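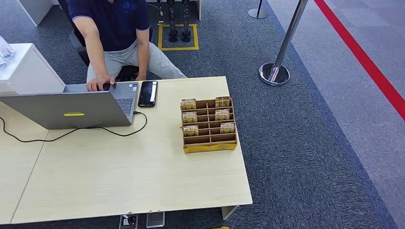

The first thing Séverine Lemaire teaches a new operator is how to throw away a morning's work. She runs the recording sessions at Jikell, a small company with one long room on an upper floor in Tranau, and she deletes more than most newcomers expect. A take with a long hesitation in it goes. So does one where the operator changed their mind halfway to the target.

"The machine copies all of it," she says. "If you dither, it learns to dither."

Jikell gathers examples for learning systems. Its customers want robots that can do small jobs on desks, shelves and counters: take a packet out of a tray, put it back, move it from one compartment to the next. Writing out rules for each of those motions has been tried for decades and works well enough when every object is where it should be. The other way is to have a person guide the robot through the job many times, record what the cameras see and what the joints do, and train a model on the lot. Jikell sells the recordings. The training is done elsewhere.

The job on the books in August was tray work. A divided cardboard tray stands on a desk with some compartments filled and some left empty, and the arrangement is changed between takes. The set-up sheet says which compartments to fill and where on the desk the tray should go. By the end of the month the team had 1239 takes that Lemaire was willing to hand over, out of a much larger number recorded.

Each take starts with an instruction in ordinary language, typed in before the operator begins. "Move the pack at the back left to the middle column" is one. The wording matters almost as much as the movement, as the model has to connect the two. Early on, everyone at Jikell wrote instructions in their own way, and left meant the operator's left to one person and the robot's left to another. Lemaire found the mix-up after four days. Those takes were relabelled by hand, and the sheet now has a line at the top saying whose left it is.

She is less strict about tidiness. The first customer to visit, a manager from the packaging firm Hendricks, asked why the desks had not been cleared. Lemaire told him that a model trained on bare desks had been a disappointment in an earlier project. It did its task well until someone put a phone down beside the tray, and then it reached for the wrong thing. Laptops, cables and phones now stay where people leave them, and colleagues carry on with their own work at the same desks during a session. The only rule for them is to keep their hands out of the tray.

Light is harder to deal with. The room faces west, and from three in the afternoon the sun comes in low enough to put a glare on anything shiny. Printed packets are the worst for it. Lemaire records in the glare on purpose for part of each session, then draws the blinds and repeats the same arrangements, so that both conditions are covered.

Operators work in blocks of 46 minutes, a figure that came out of their own error records. Past that point the number of fumbled grasps climbed for nearly everyone. They then have a break and swap to checking, which means watching someone else's takes at double speed and marking the start and end of each grasp. New people tend to dislike checking. Lemaire thinks it makes them better at operating, and she puts them on it for most of their first week.

Failures are kept in a separate folder. If a packet slips and the operator picks it up again cleanly, the take is marked as a recovery, and customers have begun to ask for those. Roughly 17 per cent of the August takes are recoveries. Staging them does not work well, Lemaire says – a dropped packet that was meant to be dropped looks different from a real one, and checkers can usually pick it out.

The next job is for a warehouse in Skirnusham, where the trays are deeper and the packets lie flat. Two of the operators have already been up to look at the shelves and measure the gaps. Recording begins once the new trays have been delivered, and the set-up sheet is on its third draft.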